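Posted in: Work & Trade > Automation > Rules and good practice

Does a pile of simulated runs count as evidence for anything?

draughtproof

I look after equipment approval for a firm that runs staff kitchens in other people's offices. We've been offered a two-armed robot for one of our sites in Sindon. It would be putting things into a microwave, taking them out again and clearing a counter, during hours when our own people are also in the kitchen. The supplier is Jendar and the software side comes from an outfit called Kivow.

I asked for a test report. What arrived was a document headed "Validation Summary" saying the robot had completed 2093 microwave tasks "without a safety event". Page 4 mentions, in smaller type, that all of them were done in simulation. There is a separate appendix of good practice rules, which reads as if somebody wrote down whatever the thing already does and called it a rule. "The robot should release objects gently." Fine, how gently? "The idle arm should remain clear." Clear of what?

I'm not a robotics person. I do know what a test report for an oven or a dishwasher looks like, and this isn't one. My manager thinks I'm being awkward and that a couple of thousand runs is more testing than any toaster ever got. I'd like to know whether simulated results are accepted by anybody as part of a safety case, and what I should be asking for in writing before the machine comes through the door. Also whether I ought to be putting our own kitchen rules on top or leaving that to the supplier.

HobbyHorse61

Simulation is completely normal, everyone does it, cars, planes, the lot. I wouldn't worry. If it did over two thousand goes without a problem then the odds of it having a problem in your kitchen are tiny. Just make sure it has a CE mark or UKCA or whichever it is now and that there's a big red button. We had an arm on a packing line at my last place and the only rule was don't stand in the yellow box, and that worked well enough.

I'd get them to show you some of the simulated tasks. Kivow-type demos are all much the same, two arms and a worktop, and once you see it doing the job you'll feel better about it.

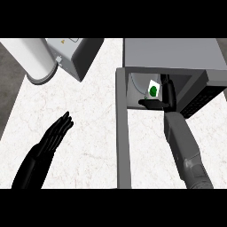 Izzati Nair

Feeling better about it is what the demo is for. I've reviewed test plans for service machines for a good few years, first at Santoso and now for myself, and I'd be slower than HobbyHorse61 to relax over a nice clear worktop.

Take the picture just before my reply. One gripper is inside an open microwave with a small white cube, and the other hand is held out flat over bare marble. Ask yourself what a rule would have to say for you to mark that moment pass or fail. Is the open hand allowed to be there? I can't tell you, and going by the appendix you describe, neither can Jendar. "Remain clear" needs a distance and something to measure it from. It also needs to say what the arm does when a person leans across, and how quickly. Without that, whoever runs the test can call almost anything a pass.

The same goes for the microwave. A microwave task in a simulator usually gets scored by where the object ends up. Object inside, tick. Nothing in a score like that notices whether the wrist leaned on the door on the way in. You'd notice, the first time you had to replace a hinge.

So, to your first point. Yes, simulated results can be part of a safety case, and a sensible part. They're good for trying a lot of starting positions, and for faults you would never want to stage around a real person. What they can't do is stand in for the machine on your floor. A marble top in a simulator behaves the way somebody typed it in. Grease, a damp tea towel, a lid that has warped in the dishwasher: they're in the test only if somebody thought to put them there. Ask for the list of what was varied between runs. I have seen big totals that came down to one task with the object nudged slightly each time.

"Without a safety event" is the phrase I'd push hardest on. Get the definition. Then ask whether the simulated kitchen had any people in it. If there was never a person in the room, then no person was ever hit, and the number tells you very little about your staff.

What I would ask for in writing:

- The risk assessment for your kitchen and your hours, with the site named on it. ISO 12100 is the usual starting point for how one is done. A generic assessment for "a kitchen" is a brochure.
- Which standards they say the robot meets, and who checked. Be careful of "designed in line with". It may mean somebody has read it.
- The definition of pass, fail and safety event, dated before the runs were done. If it was written afterwards, treat the results as a demonstration.
- The failures. I don't believe in a test programme with none. Dropped objects, missed grasps, runs that were stopped and restarted. Were restarted runs counted once, twice or left out?
- A comparison between the simulator and the real machine doing the same task, with the differences written down. If they haven't made one, there's your answer.
- What happens on loss of power with something in the gripper. Ask about it with a hot dish.
- Who may change the software after sign-off, and what gets retested when they do.

Then a supervised trial at your site, on your own worktop and your own microwave, out of hours to begin with. I'd want at least 30 runs per task before letting anyone work alongside it. I won't claim any science for that figure. It is enough for a bored observer to start seeing the odd things, and the observer should be from your firm, filling in your form.

On your own kitchen rules: yes, write them, and don't let the supplier do it for you. They know the machine and you know that somebody always props the fire door open at half past two. Keep them short and make every one checkable by a person with no training in robotics. "Nothing but food containers on the loading side." "Microwave door is opened by the robot or by staff, never both during a cycle." If a rule can't be checked by looking, it belongs in the technical file.

Your manager's toaster comparison doesn't work, by the way. A toaster doesn't reach for things.

draughtproof

Thank you, that is far more than I hoped for. I sent the part about the definitions to Jendar this morning and had a reply within the hour saying a safety event is "any event classified as such by the system". I've asked who classifies for the system. Nothing back so far.

HobbyHorse61, there is a red button. It's on the back of the base, which will be against the wall.

tilly_b_catering

Coming at it from the kitchen end. We had a trial of a robot (different make, one arm) and the safety side was done properly as far as I could tell, but all the paperwork was about people getting hit and hardly any about food. Ask what the hands are made of, how they come off for cleaning and whether they can go anywhere near the chemicals you use. Ours had joints you couldn't get a cloth into. Our hygiene inspector wasn't interested in how many times it had done the job on a computer, she wanted to see the cleaning schedule, and there wasn't one for the gripper.

Also find out who counts as trained. We were told all staff had been "inducted" and it was a video. Agency people never saw it and they were half the shift.

I don't agree with Izzati that door rules can be left to staff and a sign. People are in a rush and will open a microwave door whatever the sign says. If the robot can't cope with somebody opening the door under its hand, I wouldn't have it in the room with them at all.

Izzati Nair

Fair point on the door. The rule should back up something the machine already does safely, so make it a trial item: open and close the door while the arm is on its way in, with a padded dummy arm or a broom handle. Not with yours, please.

And the button needs to be somewhere a person can reach from where they'd be standing when they need it. I would hold the whole approval on that alone.

Replies to this thread are the views of the people who posted them. Contact the moderators | Community rules | Copyright the posters and site owners | Back to top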